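We use cookies to remember your reading preferences. Accept | Manage

Who Is Counting the Shirts?

By Gülizar Keskin
February 2025

Every pitch I have sat through in the past year has had the same slide in it. It comes after the one with the aging population and before the one with the prices. It has a large number on it, and the number is how many examples the company has collected.

Veltov's number was 627 hours. Emura preferred to talk in sites: 10 of them, all sending data to one server. I wrote both figures down and then noticed that I had no idea what either of them meant. An hour of what? A site where a hundred different things go on, or one where the same two shirts get dragged across the same table until the shift ends?

I should say where I stand. I spent seven years buying equipment for a commercial laundry, and I have been sold a towel folder that could not fold towels. I am not against machines. I would be delighted to see one handle a damp fitted sheet. But the current story is that handling cloth is a matter of feeding enough examples into a learning system, and that the rest will follow. I think people are being asked to believe the second half because the first half is easy to measure.

In November I was let in to watch for three days at the Trelledstead lab, where they collect cloth examples for a model called Wong. They were polite and they answered what I asked. The work is slow. An arm goes to a piece of cloth, gets hold of it or doesn't, and the attempt is saved along with what each camera saw. Then it is done over. The cloth is striped, black and white or red and white, and the walls are a pale lavender that you stop seeing after an hour.

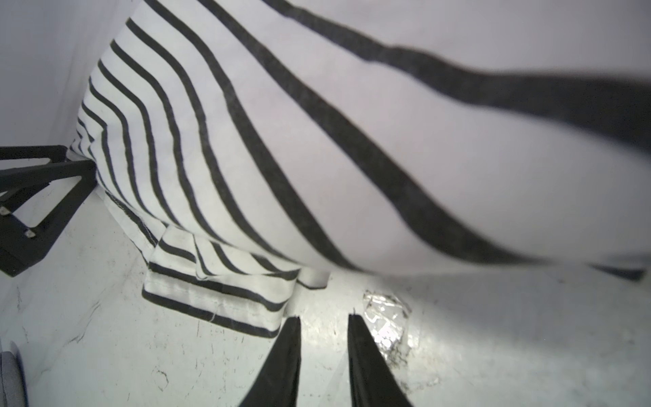
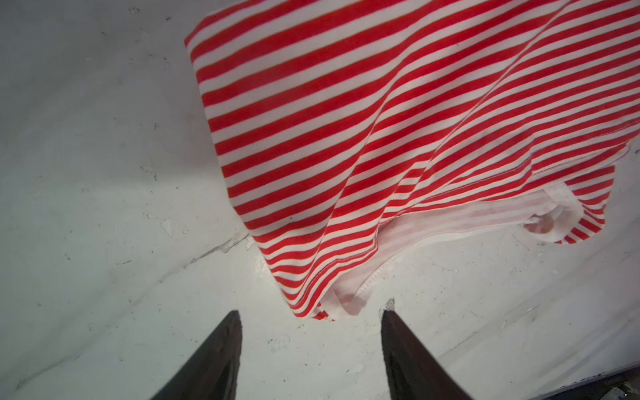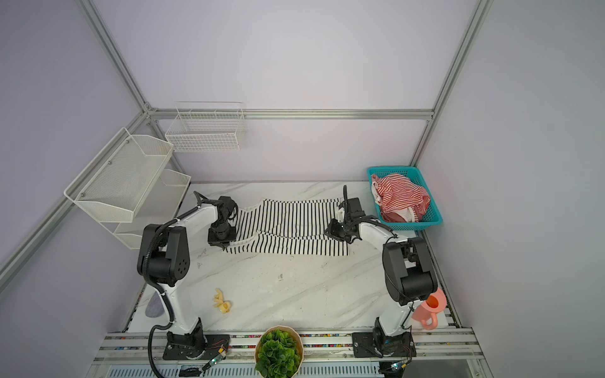
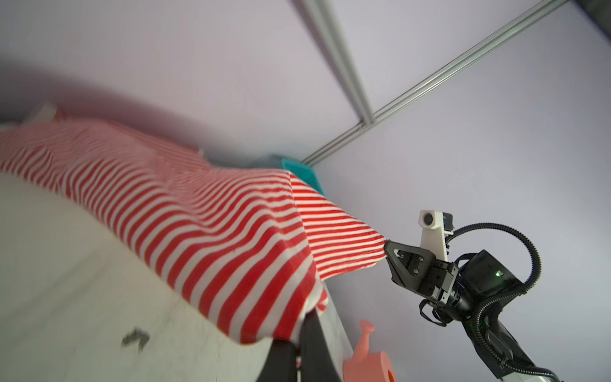

Striped cloth during collection at Trelledstead. The third view is from a camera beside or above the table; the others come from small cameras on the arms.

Look at how little the close cameras get. When the cloth is near, it is mostly stripes, and a stripe tells you a great deal about a fold. It bends where the fabric bends and bunches where the fabric bunches. I asked what happens with a plain navy T-shirt, which has nothing printed on it to bend. I was told that solid colors were on the list. I would guess that a lot of things are on the list.

I'll give them the table. There was a toy banana on it, a pink pitcher and a potted plant at the front, and I was told this sort of clutter teaches the system to ignore what doesn't matter. Fine. But a laundry does not have a banana problem. It has a problem with zippers, with socks stuck inside sleeves, with a tablecloth that weighs four times what it did dry. You can swap the pitcher for a teapot every morning and still be collecting examples of one table in one room with one set of walls.

The people doing the collecting know this better than I do. One of them told me she would trade a week of clean grabs for a day of bad ones, because the misses were where she saw the cloth do something new. Then she told me misses were trimmed from the total that went upstairs. I have thought about that more than anything else I heard there. If the slide counts only the successes, the slide is describing an easier world than the one the arm will be sold into.

The usual reply is that scale fixes it. Maybe so. It seems to have worked for text, where the examples were already lying around by the billion and a sentence doesn't slide off the table. Cloth examples have to be made, one at a time, by somebody who is paid by the hour and whose wrists get tired. That pushes everyone toward the cheap example, and the cheap example is the one that looks like the last one.

So I have started asking vendors for a different slide. How many separate garments? How many fabrics, how many rooms, how many failures kept in? Veltov said they would get back to me. Emura sent a brochure.

Last updated: February 2025Related
- The towel folder that couldn't
- What a demo video leaves out
- Paying by the hour for robot lessons
- Seven questions to ask before you sign a pilot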